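Chapter 7
Grain, Knots and the Life of a Board

I grew up thinking wood was just wood. Then I spent a wet February helping my neighbour Filipa Pacheco rebuild her back deck, and by the second afternoon I was hooked (and full of splinters).

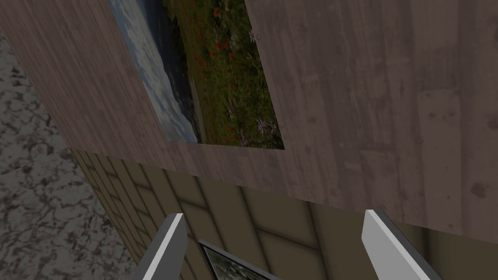 Why does a board cup as it dries?

It shrinks more along the growth rings than across them, so a flat-sawn board pulls itself into a shallow curve, with the edges lifting on the side that faced the bark.

I wish I'd known that before I bought my first stack of timber! I picked out the prettiest boards at the yard, carted them home, leaned them against the garage wall and forgot about them. By the time I got back to them they could have passed for roof gutters. Gopinath Marar, who taught me most of what's in this chapter, laughed so hard he had to sit down.

So we're going to start slowly. Before you pick up a saw I want you to get used to looking at the end of a board, where the rings show, and guessing which way it will want to move. You'll get it wrong for a while. I still do, especially with pieces cut close to the middle of the log, where the rings are tight and the grain wanders all over the place.

After that we'll get to knots. A knot is the base of a branch that the trunk grew around, and whether it stays put depends a lot on whether the branch was alive at the time. Live branches are knitted into the wood. Dead ones leave a plug that can loosen and drop out, usually just after you've finished sanding.

Colour comes last. Sun and rain turn most bare timber grey, and we'll leave 2 offcuts outdoors to watch it happen. Find yours now, both from the same board if you can manage it, and pencil the date on the back of each one before you read section 7.1.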